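Chapter 6
Grip Loss and the Held Object

Learning goals
After working through this chapter you should be able to separate a grip fault from a perception fault using the recorded signals alone, explain why soft objects defeat a simple force threshold, and write a safe response to a lost object that does not depend on knowing where the object went.

6.1 A case to start from

On a Saturday in February, a two-armed machine at the Relthorpe test apartment was running a tidying routine in the living room. The routine was short. The machine was to take hold of a cushion, place it on the sofa, release it, and withdraw both arms. It had been repeated 100 times during acceptance testing with the supplier, Vostlow, and had been signed off.

During the Saturday session the controller reported a completed placement on every cycle. The operator on duty, Helmi Kemppainen, stopped the run after 22 cycles. On the last of these the cushion had left the left gripper early, rotated about the right one, and dropped. The arms went on to the release pose and opened on schedule. The log for that cycle contains no warning of any kind. 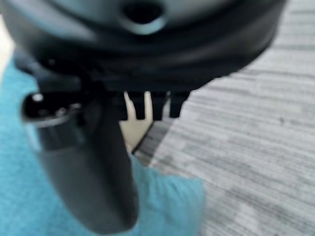
The fault was classified at first as a vision error. The reasoning was simple: the wrist view during a fast move is often blurred, and a blurred view gives a poor estimate of where the edge of the fabric lies. Renata Kozłowski, who reviewed the records the following week, did not accept this. The position estimate used for the grasp had been taken while the arm was at rest, before the blurred views were recorded. Whatever the wrist camera saw later could not have affected where the fingers closed.

Her attention went instead to the finger current. In the Vostlow controller, the object is treated as held when the motor current in both grippers passes a fixed threshold and stays above it for 100 milliseconds. Once that condition is met, a flag is set. The flag is cleared by the release command. Nothing else clears it.

This is a latch, and the latch was the fault. Current in the left gripper fell below the threshold partway through the lift and remained there. The controller had the evidence of a lost grip in its own memory and did not look at it again.

6.2 Why soft objects are difficult

A rigid box resists the fingers at once. Current rises steeply, settles, and falls steeply if the box is lost. A threshold placed anywhere between the two levels will work.

A filled cushion behaves differently. The fabric dents, the filling moves away from the fingers, and the current climbs slowly. After closing, the filling continues to shift for some time — a process called relaxation — and the current sinks even though the grip is sound. A threshold set high enough to detect real contact may then be crossed again by relaxation alone, giving a false alarm.

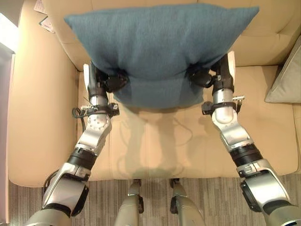

Two-armed holding adds a second difficulty. Each gripper supports part of the weight and also reacts to the push or pull of the other. If one side slips, the load on the other may rise, fall, or stay nearly constant, depending on how the object turns. A rule that averages the two currents can therefore hide a complete loss on one side. The sides must be checked separately and then compared.

The designers had met the false alarm problem early in the project, and the latch was their answer to it. It removed the alarms. It also removed the only check that continued after the grasp. The change was recorded as a tuning adjustment, so the hazard review was not repeated.

6.3 What counts as the hazard

A dropped cushion harms no one, and students sometimes ask why the case deserves a chapter. The hazard is the state of the controller after the drop. With the flag set, the machine plans its motion for two arms joined by an object. Its speed limits, its clearances and its choice of path all depend on that assumption. The same software with a heavier load, or with a person reaching in to pick up what has fallen, produces a different result.

Definition. A stale hold is any period in which the controller's record states that an object is held and the available signals no longer support it.

The length of a stale hold should be measured in every test report, including those for runs in which the task was completed. In the acceptance tests it was not measured, and the figure cannot be recovered, as only the flag was stored.

6.4 Plan of the chapter

Section 6.5 develops a slip test based on the rate of change of current. Section 6.6 applies it to the Pacheco gripper, which has no current sensing and must use finger position. Section 6.7 covers the stop response — hold, lower or freeze — and the conditions for each. The Wundum case, in which a correct slip alarm led to an unsafe stop, is treated in Section 6.8 and should be read together with the problems that follow it.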